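# Narnora drawer set – small cabinet, tray, what goes in it

Notes + labels for the tabletop tidying set. Last touched 4/28/23.

## What's in it

- 400 short clips, one per try
- 2,000 stills
- labels.csv, one row per still

Things: small oak cabinet (one drawer, thin black metal handle), beige plastic tray with a rim, yellow sponge, red snack box. Gray tabletop for all of it.

## Tasks

1. open drawer
2. put sponge or snack box in drawer, or on the tray
3. close drawer
4. clear the tray

Order varies. Check the task column, dont go by file name.

## Labels

drawer: shut / part / open
tray: empty / holding
sponge, snack: table / tray / drawer / hidden

"part" means anything between shut and fully out. A drawer sitting a bit crooked is still "part" or "open", there's no extra label for it. Peng wanted one, maybe in May.

"hidden" is for when you can't tell where the thing is. Please don't guess from the next still.

## Known problems

- Clip 480 is missing its last label. Will fix.
- Tray touching the cabinet is not marked anywhere. It matters if you care about the drawer front bumping the rim – filter by hand for now.
- Vulard folder uses "box" where everything else says "snack". Same thing.
- Some rows say "draw" for "drawer". Search for both untill I clean it up.

## Use

Fine for research and teaching. Credit the Narnora set. No splits yet, make your own and keep stills from one clip together.

Contact: Zhenhua Yao, Narnora | Back to top

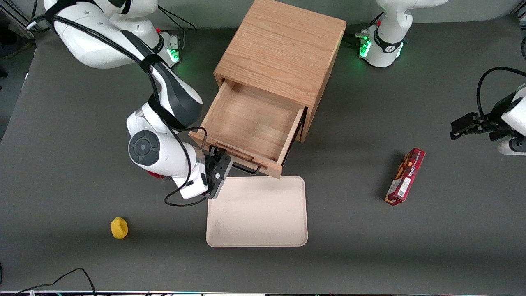 Florance: Could the crooked drawers get their own column instead of a new label? Then the old shut / part / open counts stay as they are and my scripts don't break.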